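2020-08-23, bench notes, Lostdale shop

Picked up where the July entry left off. The job is still the long worktop for the Inda order, plus the amber bottle storage that has been living on top of it whenever there is no other flat place to put things. Wanted to decide two things today: whether the top gets another coat of oil before it leaves, and what the divider spacing should be in the bottle drawer.

Top first. Went over the whole length with the card scraper, then 180 and 240 by hand with the grain. The pale strips come up almost white after scraping and the tan ones hardly change, so the contrast is stronger than it was before. I like it. The Inda drawing says "even tone", which this is never going to be without stain, and stain was ruled out in July. Wrote that on the drawing again so it doesn't get lost.

Knots: checked each one with a fingernail. One small one had a soft rim. Wicked thin glue into it, left it 18 minutes, scraped flush. The rest are sound and stay as they are. Dark streaks are color only, no openings.

Joint: ran a straightedge across it every few inches. Flat to the eye over most of the length, with a slight step toward one end. Took that down with the block plane set fine, then the sanding block. Did not chase it any further than that. If it moves again over winter it can be planed again in place.

Then the drawer. Set a pair of the orange bottles on the wood to look at the spacing and to see how steady they are on a bare surface before I commit to a lip height.
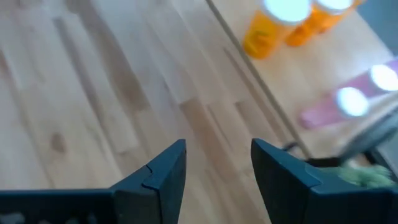
Orange bottles standing on the pale strip wood, seam running past.

They stand fine without help. Tipping them by hand, the empties go over much sooner than the full ones, so the lip has to be sized for the empties. Tried scrap strips against them:

- 1/4 in. strip: bottle rides over it when the drawer is pulled fast
- 1/2 in. strip: holds, still easy to grab by the cap
- 3/4 in. strip: holds, but fingers hit the strip when lifting out

Going with 1/2 in. for all rows. Szűcs sent the divider stock already ripped, and it measures a hair under on most pieces. Fine for this. Would not be fine for the face frame, so keep the two piles apart. I put blue tape on the divider pile.

Layout as it stands: 23 bottles in the front section, 19 in the back one where the runner hardware takes up room. I had hoped to get the same in both but the runners would have to be moved and the sides are already drilled. Leaving it.

Caps-up looks better than lying down. Lying down fits more, but then they roll, and the printing ends up facing any which way. Caps-up needs the deeper drawer box, which we have.

Oil test on an offcut from the same glue-up. Three patches: bare, one coat, two coats. The second coat warms up the tan strips a good deal and barely touches the white ones. One coat and a light buff is closer to what Inda picked from the samples. The wipe-on from Fliltutano went on easily but smelled strong, so do the real one with the big door open. Rag goes in the water can afterward, not in the bin.

Pad order: the felt dots came in the 1,000 pack again. I meant to get the small one. There is no need to order any for a long while. They are in the second drawer under the vise.

Left to do:

- vacuum the top and wipe down before oil
- one coat, buff, leave overnight
- cut divider strips to length, dry fit, no glue yet
- ask Inda about the tone note before anything gets wrapped
- move the bottles off the top and back to the shelf
- new blade in the block plane, the present one has a nick near the left corner and leaves a line

Check the nicked blade line on the joint under low light before oiling. I could feel it in one spot near the far end.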